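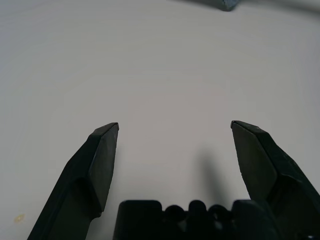

Selon Yanling Su, le catch indépendant n'a jamais été en meilleure santé, et il faudrait être de mauvaise foi pour ne pas s'en rendre compte : des salles qui se remplissent, des jeunes qui s'inscrivent dans les écoles, des galas retransmis en direct. Elle nous l'a écrit après notre dernier numéro, qu'elle a trouvé « grincheux ». Va pour grincheux. Mais relisons ensemble le communiqué de la Brutden, puisque c'est de là que tout le monde tire son optimisme.

La fédération annonce 824 spectateurs pour son gala d'hiver. Le chiffre a été repris tel quel par à peu près tous les sites spécialisés. J'y étais. La salle Zavia était bien garnie, je n'irai pas prétendre le contraire, et l'ambiance du dernier combat valait le déplacement. Seulement, 824 quoi ? Billets vendus ? Billets distribués ? Personnes passées par la porte, lutteurs et buvette compris ? Nous avons posé la question par courriel et reçu en retour le même communiqué, avec une phrase en gras. Dans mon secteur, plusieurs voisins de rangée avaient une invitation reçue par leur club de sport. Rien de scandaleux là-dedans, toutes les salles font ça, mais on évite alors de parler de « record de billetterie ».

Passons au ring. Cinq combats à l'affiche, une ceinture en jeu, et un scénario qu'on nous promettait « sans précédent ». Cui, champion depuis l'an dernier, a conservé son titre grâce à une intervention extérieure pendant que l'arbitre avait le dos tourné. Sans précédent, vraiment ? C'est la fin que la Brutden nous avait déjà servie en mars, avec un autre complice et une chaise en plus. Le public a sifflé, ce qui était prévu, puis une partie est allée chercher son manteau, ce qui l'était sans doute moins.

Le plus agaçant, c'est que Cui sait travailler. Son début de match, au sol, sur le bras gauche de l'adversaire, était patient et lisible. On comprenait où il allait. Dix minutes plus tard, le bras blessé soulevait tout le monde sans une grimace, et l'on repartait sur une série de manchettes comme on en voit dans n'importe quel gala. Qui construit ces combats ? Qui décide qu'un bras travaillé pendant tout le premier tiers ne comptera plus ensuite ? La fédération met en avant son « équipe créative » sans jamais dire qui la compose.

Reste la grande nouvelle, l'accord avec Avitz pour la diffusion en ligne. Yanling Su y voit une chance pour les lutteurs français d'être vus à l'étranger. Peut-être. Le communiqué parle de 80 heures de programmes par saison, ce qui laisse songeur quand on connaît le rythme des galas. Avec des soirées de deux heures et demie, entracte compris, il faudra bien remplir : rediffusions, entretiens en coulisses, « meilleurs moments » des mêmes soirées ? Le texte ne précise pas non plus ce que touchent les lutteurs sur ces images. J'ai interrogé deux d'entre eux à la sortie. Le premier n'avait pas lu le contrat, le second pensait qu'il n'y en avait pas.

Quant aux écoles, elles recrutent, c'est vrai. Celle de la Brutden revendique 29 élèves, et les trois qui ont lutté en ouverture se sont bien tenus : chutes propres, pas de précipitation, un peu de trac dans les cordes. Je demande à voir combien seront encore là dans deux saisons. Les promotions précédentes ont donné de bons espoirs qui sont partis chercher des cachets en Allemagne ou en Angleterre, et d'autres qui ont simplement arrêté, parce qu'on ne vit pas de trois galas par an et d'un repas offert après le combat. Un plan de carrière, même modeste, aurait eu sa place dans le communiqué, entre le paragraphe sur les fumigènes et celui sur la nouvelle ligne de t-shirts.

Yanling Su termine son message en nous reprochant de ne jamais dire ce qui nous a plu. Alors disons-le. Le deuxième combat, par équipes, était le meilleur de la soirée – court, drôle, bien arbitré, avec un passage de relais attendu juste assez longtemps pour que la salle se lève. Il était annoncé en petits caractères au bas de l'affiche, sous la mention du parking. Si la fédération cherche sur qui bâtir sa prochaine saison, elle pourrait commencer par là.

Le prochain gala est annoncé pour le printemps, toujours à la salle Zavia, sans date pour l'instant. La billetterie, elle, est déjà ouverte en « prévente prioritaire ». Nous attendrons l'affiche avant de réserver. Les lecteurs qui étaient présents et qui ont gardé leur billet peuvent nous indiquer s'il portait un prix ou la mention « invitation » ; les réponses paraîtront dans le courrier du prochain numéro, avec celle de la Brutden si elle arrive.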